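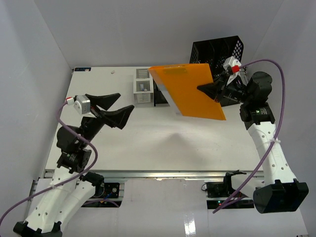
Speaker notes: Keeping household papers without a filing cabinet

Talk for the Hullari library evening series, Thu 23 January
3 shares | 2 comments

Slide 1. Opening

Good evening. Thanks for coming out in the cold. I have 25 minutes and then we'll take questions. The handout is on the table by the door, and the type is larger than last time.

Ask for hands: who has looked for a paper this month and not found it? Wait for the laugh. Move on.

Tonight is for people in small apartments. I moved from a house in Villca to two rooms here, and the four-drawer cabinet did not come with me. Everything I kept had to fit on one shelf.

Slide 2. What I started with

The cabinet held 320 sheets I could name a use for and a great many more I couldn't. Old phone bills. Manuals for a stove that went to the dump years before. Three copies of the same lease.

Tell the story of the water heater warranty here. It was filed under H for "hot." Keep it short, I ran over on this in October.

Slide 3. Folders by question

Most people file by who sent the paper. I file by the question I'll be asking when I need it. "Can I get this fixed for free?" is one folder. "What did I pay for this?" is another. "Who am I?" holds birth certificates, passports and the marriage license.

I ended up with 18 folders. Some of them are thin and that's fine.

Pause. Let people write.

Slide 4. Color

Use color for one thing only. Mine marks papers I would take with me if I had to leave the building quickly. Everything else is plain. If every folder is a different color you have to remember a code, and the rest of the household won't.

Write labels in pencil for the first month – you will change them.

Slide 5. The in-tray

One tray, near where the mail comes in. Mine is a Stelus tray, but a shoebox lid does the same job. Empty it once a week. I do it on the evening the trash goes out, so the envelopes leave the same night.

If a paper needs action, it stays on top with a date written in the corner. If it doesn't, it goes in a folder or in the bin.

Slide 6. How long to keep things

Expect questions on taxes. Don't give numbers from memory. Point to the handout and say rules differ – check with whoever prepares your return.

Appliance manuals: keep while you own the appliance. Receipts for small items: until the return period ends.

Slide 7. Close

Pick one folder tonight and label it. Handout page 2 has a blank list to fill in. Put the lights up before questions.

Related
- Storing photo prints in a damp building
- Notes from the Sunduvau repair evening
- 44 things to clear out of a kitchen drawer
- Moving to a smaller place: the first week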